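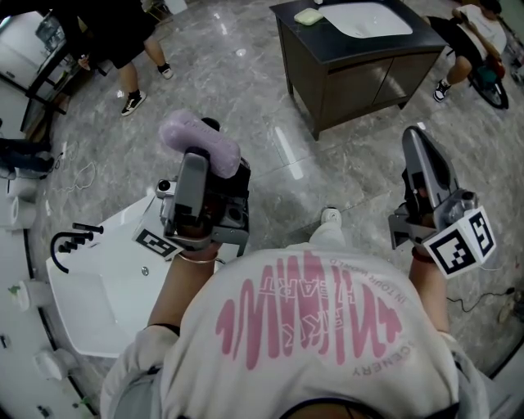 Lavender-pink soap in a gripper, marble floor kind of day.

4/11/26

I moved to Trorkham two winters ago, and the first thing I noticed was the water. In my old town, Zasdale, the water is soft and soap makes foam almost by itself. In Trorkham I rubbed and rubbed, and I got only a gray film on the sink. I thought I had bought bad soap.

My neighbor explained to me that the whole valley has hard water, because it comes up through limestone near Unden. She has lived with it for 32 years and does not notice it anymore. I notice it every morning. The kettle gets a white crust in 16 days, my towels became stiff like cardboard, and my hair – I will not speak of my hair.

I tried a few things. Vinegar in the kettle works very well, but the kitchen smells like pickles until evening. For the towels I use less detergent now, which feels wrong but helps. A filter for the shower I have not bought yet. The shop in Unden wanted 954 for the good one, with installation, and I decided that I can wait.

In November I visited my parents in Zasdale and washed my hands there. So much foam! I stood at the sink like a child. My mother asked if everything was okay.

I brought home two big bottles of their tap water, only for tea. The first one is already finished.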